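My sister moved to Cillport in December, which if you know Cillport is the worst possible month to do it, and by summer she had a sandwich counter, a busted awning and a feud with the ferry company. I went down to help for 3 weeks. I had just quit the tile showroom in Benora and I told everybody I was between things - I was between things the way a sock is between the washer and the wall.

So the feud. The ferry to Montes Island used to let people off right by her door, and then one morning they moved the gangway down past the bait shop. No letter, no sign, they just picked it up and moved it! She went down there in her apron and came back with her ears red. "They said it's the tide," she told me. "Since when is there a new tide?"

I said maybe we could put a board out on the dock. She said boards were for people who'd given up. Then she went in the back and I heard her dragging something heavy, and it was a board.

We fought over what to write on it for most of an evening. I wanted LUNCH. She wanted a whole paragraph, with the word "artisanal" in it, and I told her a person walking off a boat with a kid and a cooler and a wet dog has time for five letters. She said I had always been like this, and brought up a birthday card I gave her when we were little that only said HI.

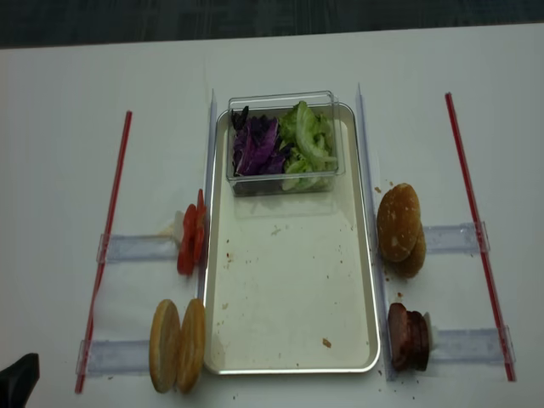 Anyway, LUNCH won. I carried the board down before the 6 o'clock boat and leaned it on a piling, and I stood next to it feeling like I was also for sale. The first man off the boat read it out loud, very slow. "Lunch," he said. "Where?"

I had to admit that was a fair point.

I walked him up there myself. It's not far, past the bait shop and the laundromat and the place that used to rent Primeo scooters before the hill took care of that business. He told me on the way that he'd been visiting his ex-wife on the island and she had given him back a canoe. I looked around for the canoe. "It's coming Thursday," he said.

My sister made him a turkey on rye and wouldn't let him pay full price, and he ate it standing up and told her the whole canoe story again, with parts he'd left out for me (there was a brother-in-law in it now, and a lawsuit). He stayed until she'd mopped around his feet. When he finally left she stood there with the mop and said, "You can't walk every one of them up the hill."

"I could do an arrow," I said.

She thought about it. She got the paint out, the green left over from the door, and she did the arrow herself, on the kitchen floor, with her tongue stuck out like when she was seven. It came out pointing kind of up, like lunch was in heaven. I told her it was perfect and I carried it down in the dark, wet paint all over my good shirt, and the gangway had been moved back.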